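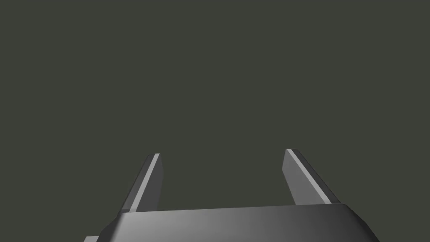 Riludik sim gallery, June batch

Quick page so Yae and Hazem can see what we're collecting. Wrist view renders, one per episode, all from the Braline build. Goal is 2,000 episodes for the grasp learner, 12 object sets, 3 of them done.

Ep start, fingers open. Plain gray backdrop, nothing between the fingers yet. Check this veiw first if the labels look off.

Ostap is running the next sets overnight, Katherine does the labels. Failed grasps stay in, pls dont delete them, the learner needs those too.

More pics when set 4 is thru. Bad episodes go to Hryhorii, with the episode number.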